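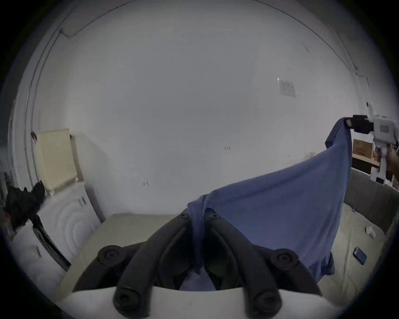
Surnik-Fold: bimanual garment handling with hand-held grippers

Data card, version 2
Maintainer: Eulalia Domínguez
Last updated: October 27, 2023

Summary

Surnik-Fold contains 2000 episodes of two-handed garment manipulation, collected without a robot. An operator works with one two-fingered gripper in each hand. Each episode begins with a single garment on a tabletop and ends when both grippers have released it. Tasks are spread, fold in half, and fold to rectangle.

Contents

episodes/ one directory per episode, with video and gripper logs
splits/ train, validation and test lists
calib/ camera intrinsics and finger width tables
tools/ loader and replay scripts

Each log row holds a timestamp, the 6-DoF pose of each gripper and both finger openings. Poses are in the table frame, in meters. Openings are normalized to 0 (closed) and 1 (open). Logs are resampled to 15 Hz; video keeps its native rate.

Splits

Splits are by garment. No garment in the test list occurs in train or validation. Version 1 split by episode, and results on it should not be compared with results on version 2.

Baseline

The Donati policy predicts relative poses for both grippers over a horizon of 9 steps. Absolute targets were tried first and dropped, as they drifted whenever the table frame was set again between sessions. Config: tools/donati_base.yaml. Weights are not in this release.

Known issues

Soft jersey fabric bunches between the fingers, so the logged opening overstates the gap at the grasp point. Use the gripper_closed flag to detect contact.
Pose tracking degrades when cloth covers most of the view. Affected rows have track_ok set to 0. They are kept in the logs, and the loader skips them by default.
Fold quality is not labeled. An episode in the release is not necessarily a good fold.

Loading

python tools/load.py --root episodes --split train

The Postamano exporter reads the same layout. Support for the old version 1 logs will be removed in November.

Contact

Send corrections to the Prollden data desk with the episode number in the subject line.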